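Simulated arm drops the block right after lifting it, then the e-stop latches

Posted in Simulation Help by Caroline Bakilana
4 June 2026 - 2133 views

Hi all, I've been stuck on this for most of a week and I'm out of ideas, so here goes. I'm teaching myself manipulation in simulation before our shop lets me anywhere near the real thing (fair enough!). The task is a tabletop one: arm picks up a little block, moves it over, puts it down. I'm running the Dukeo controller with a physics step of 1000 Hz and the control loop at 200 Hz.

What happens is the fingers close, the block comes up a tiny bit, and then it squirts out sideways like a wet bar of soap. Half a second later the controller throws a "joint torque limit" fault and latches the e-stop, and I have to reset the whole thing by hand. I ran it overnight in a loop and the log had 2964 faults in it by breakfast. Not one clean place.

Things I tried: more friction on the fingertips (a little better, then worse), lighter block (no change), slower approach (no change, just takes longer to fail). I haven't touched the contact settings much because I don't really understand them. Is the fault causing the drop or is the drop causing the fault? And is it safe to just turn the torque limit up?

barasa
Please don't turn the limit up! I know it's only a sim, but those config files have a way of walking over to the real cell later on. I did exactly that in March. Raised it "for testing", forgot, and the first hardware run shoved a fixture clean across the bench. Nobody was inside the fence, thank goodness, but I felt sick about it all afternoon.

On your actual problem, my bet is the fingers are being told to close to a width smaller than the block. In real life the rubber squishes and the motor stalls. In the sim the solver sees two hard things overlapping and pushes them apart as hard as it can. So the block shoots out, and the same push goes back up the fingers into the joints, and there's your torque fault. Same cause for both, I think. Look at the penetration depth in the contact log right before the fault and you'll know.

Fix that worked for me: command the gripper by force instead of by position, start low, and creep up until it stops slipping. Then soften the finger contacts a bit. Put your friction back to where it was first, or you'll be chasing two things at once.

drastinitz
had this too. reinstalled and it went away. maybe try that

rolthorpe
Agree with barasa on the force command. One more to check, and it bit me for days: the collision shape on the fingertips. Mine was an automatic wrap around the whole finger, so it bulged out past the part you see on screen, and the finger was touching the block (and the table!) well before it looked like it was. Turn on the collision view and zoom right in at the moment it closes. If the shapes look fat, swap in a plain box for each tip.

Also have your script stop after the first fault and save the state. An overnight loop that resets itself just gives you the same crash over and over, and you can't step through any of it. I save the last couple of seconds before the latch and play it back slowly, and usually the trouble is sitting right there in the first few contacts.

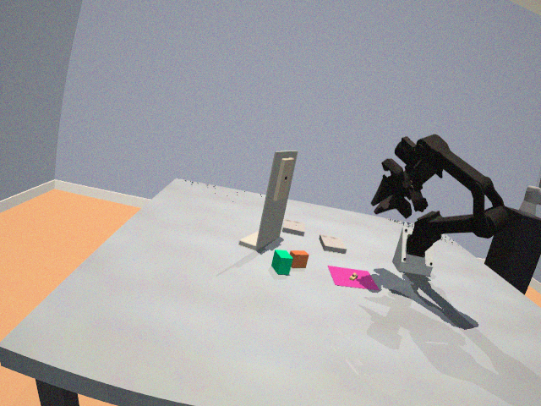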